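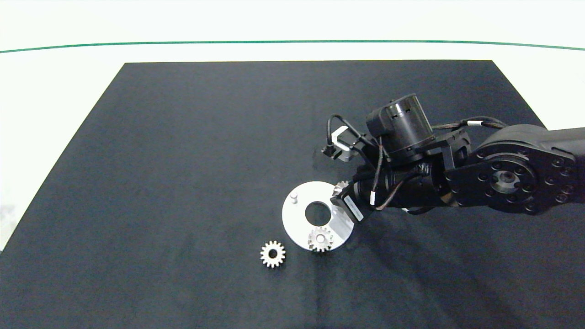

Our robotics club has 535 dollars left and a parent has offered to match it if we enter the Angate gear challenge next March. The task is the usual one, small spur gears onto pegs on a round plate. I run the club and I'm not convinced. The arm does all the interesting work in software the kids didn't write, and they stand around waiting. With one gear seated on its peg, another at the gripper and a third still lying on the cloth, I had four students and exactly one of them was doing anything. Has anyone seen kids learn something from this, or is it mostly a nice line for the school newsletter? The Angate brochure talks about "300 hours of engineering growth", and I'd like to know who measured that.

Posted July 14, 2023 by clubdad_eshun

Nazareno Rizzi
We did it two years running. The first year was a waste. The second year I made each student keep a log of every failed try, with a guess at the cause written down before anyone touched a setting. Ours had 200 entries by the end. Most of the guesses were wrong - but they got less wrong. I wouldn't trust the brochure either.

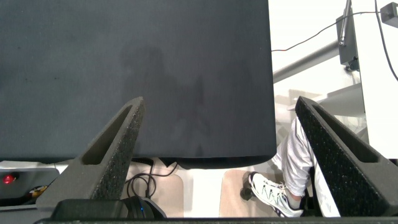
The other thing I'd say is to rotate jobs every 20 minutes or so. One person runs the arm, one resets the parts, one writes, one watches the gear teeth and calls out when they don't mesh. If your group won't stick to that, skip the contest and spend the money on hand tools.

veltgate_mom
my daughter did the Nadoren one instead, cheaper and they build the arm themselves. it broke a lot. she liked it

clubdad_eshun
Thanks both. The log I can try this fall without paying anybody. Still not sold on the entry fee.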